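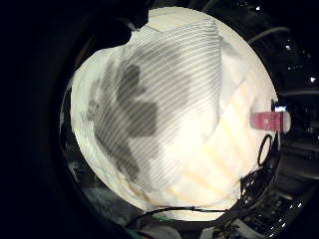 **Prirex Kratochvíl**, home builder and Wednesday-night regular at the Gundavent workshop

Evening all! Another page from the Windar build, my ongoing attempt at a little machine that can pick up laundry and put it down somewhere sensible. I started last November with a pile of brackets and far too much confidence, and I've now got 157 short clips saved from the gripper's own camera, with a lot more to come.

Striped cloth, mid-crumple. I love this one for the stripes (thin grey on off-white), as you can follow them over every fold and see how the fabric is sitting. There's a big dark grey patch across it too, and the stripes still show through, so it's a proper test for the bit of my code that tries to find edges. Cream material with a fainter pattern tucks in along the crease at the lower right, and that join is exactly the sort of thing Windar likes to mistake for a hem!

The lens is a very wide one, so everything bulges in the middle and goes dark round the rim. I did try flattening the pictures out in software, but the corners went to mush and I've gone back to using them as they come.

Cables, yes, I know. Tidying them is on the list, somewhere below the new finger pads and a quieter motor for the wrist.

Next up is a second go at grabbing by the ridge of a fold. My first version pinched far too hard and the one after that barely held on, so I'm hoping for something in between. If you've built a soft gripper at home and found a rubber that doesn't go shiny after a month, do drop me a line – I've tried bike inner tube and washing-up gloves so far, and the gloves are winning.

*Page updated 5 June 2024*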